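From: Wenjie Meng
To: Drornlow Neighbors list
Date: Jun 27, 2022
Subject: Re: street book swap, again

Yuzhen Xu wrote:
> Are we doing the swap in November like last time? I still have four
> boxes in my hallway and would love my hallway back.

Yes please, let's! I went through my notes from the last one and we ended up with 254 books on the tables, mostly mysteries, plus that huge Vurkau atlas which came home with me AGAIN.

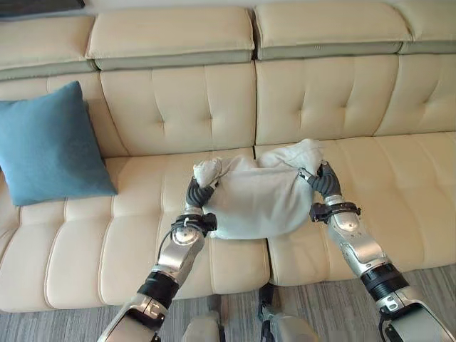

My big wish for this year is more places to sit and read. Last time people were perched on the curb with a paperback in one hand and a muffin in the other, and I felt bad about it. A long cream leather sofa like that one, with the padded headrests, would be heaven, but I'll settle for folding chairs (I can bring seven). Also, can we please sort the kids' books by age this time? I spent half the afternoon digging for picture books under the cookbooks.

I'd start at ten and pack up by three, before it gets chilly. Leftovers could go to the Wiseck Street library sale if they'll have them.

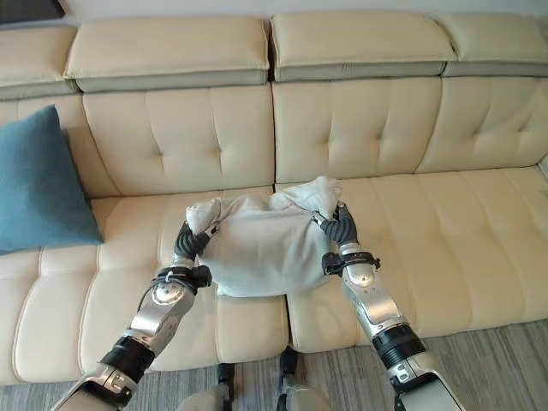 Shaohua Tian wrote to me off-list that ten is too early for anyone with small kids, and that we should skip the one-for-one rule and let people take whatever they'll read. I'm fine with eleven. The rule I'd like to keep for the first hour at least, or the good mysteries are gone before lunch.

Sum-yee, do you still have the long tables?

Wenjie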